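The Night Tirov Wouldn't Let Go

Regular readers know how fond we are of Tirov, our two-armed bun steaming project, and we've been dying to write up the fault that ate most of our fall! It began as a sticky release. One arm would lower a bun, the controller would report the fingers open, and the arm would head back for the next one with the first bun still in its grip.
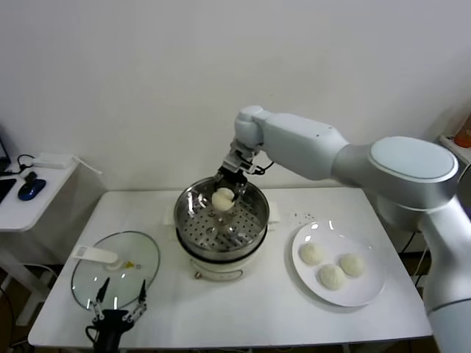

SALINAS, November. We finally have a cause, and it's a lovely one (if you like that kind of thing, and we do). Over the whole test run Tirov made 406 bun transfers. In 16 of them the gripper said "open" before it had opened. Most of those ended with a squashed bun. In two, the arm swung away low, still holding, and clipped the rim of the steamer hard enough to shift it on the table.

A shifting steamer with boiling water in it is a safety matter, so we stopped all hot runs that same evening. Since then everything has been done with the cooker unplugged and the base dry. It makes for less delicious lab meetings, but the arms move exactly the same way and we can put our hands in afterward without thinking twice.

First suspect was the wrist camera. Clear lids and shiny steel are miserable things to look at from up close, full of glare, and we spent a good week convinced that the vision side was mistaking a reflection for a released bun.

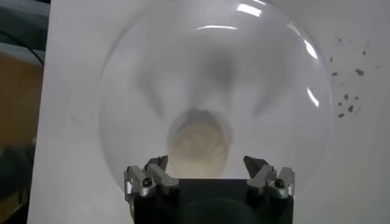
Roxana Mamani never bought the camera theory. She pointed out that the late releases bunched up near the end of long sessions, and that glare doesn't get tired. She wanted us to leave the vision code alone and log what the fingers were doing, millisecond by millisecond, against what the controller claimed they were doing.

So we did, and wow, was it obvious once we had the two lines on one plot. The Zosport controller was sending back the position it had asked for, and our code was reading that as the position the fingers had reached. On a fresh gripper the gap is tiny. After an hour of steam and bun dough in the linkage, the fingers lag, and the arm is off before they've let go.
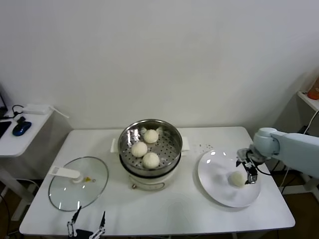
The fix has a software half and a cleaning half. Tirov now waits for the measured finger position, and if that doesn't arrive in time the arm holds still and raises a fault. Selina Kaufmann wrote the change in an afternoon and then spent far longer trying to break it, taping the fingers, slowing the motor, unplugging the sensor in mid-move. Every time, the arm stopped where it was. Beautiful!

The cleaning half is duller. Linkages get wiped down and checked for free movement before each session, and the check goes in the log with initials.
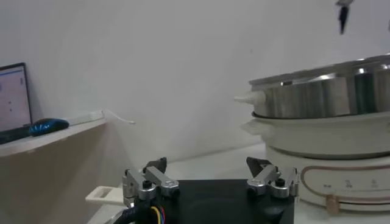
We've also changed the path out of the steamer. The arm goes straight up until it is well clear of the rim and only then moves sideways, so even a stuck bun should travel over the steel with room to spare. It costs a little time per bun and we don't miss it.

Hot runs stay off until Arnulfo Salazar has signed the new checklist. If you're running a Zosport controller on anything that grips, please go and look at which position value you're reading, and write to us with what you find. We'll print the good ones in the next issue.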